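Golside op shop calls time on the mystery box

The Golside community op shop will stop taking unsorted boxes at its back door from August, ending a tradition under which the town's spare rooms were emptied, more or less unopened, into somebody else's.

The shop on Falberg Street took in 1114 boxes last year. Of those, 1059 had nothing written on them, or had a label that turned out to be optimistic. "Kitchen" was the worst offender, closely followed by "good stuff".

Under the new rules, donors will be asked to pack like with like and write the contents on the lid. Soft toys go with soft toys, wool goes with wool, and packets of anything stay home unless they're sealed and someone can say what they are. The shop has had its fill of the bedroom clear-out special, in which a ball of yarn, a couple of plush animals and whatever was lying on the shelf all travel together in the one nice box. 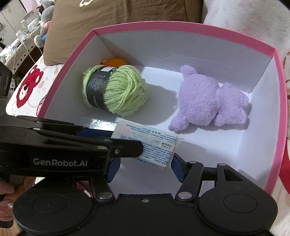

One regular told the shop that the mixed boxes were the whole reason she came in, and that she had no interest in a carton containing exactly what it said on the lid. She once went home with a fondue set and half a jigsaw, and would like that noted.

Her objection has been noted. It has also been partly met – four mixed boxes a month will still be put out near the counter, taped shut, at a flat price, no peeking and no refunds.

Sorting currently eats up some 30 hours a week, most of it spent deciding whether a thing is a toy, a cushion or a pet bed. The shop hopes to put the time into the book section, where the travel guides are old enough to count as history.

Flattened boxes and marker pens can be picked up from Dallero Hardware next door. The pens are on a string. They weren't always.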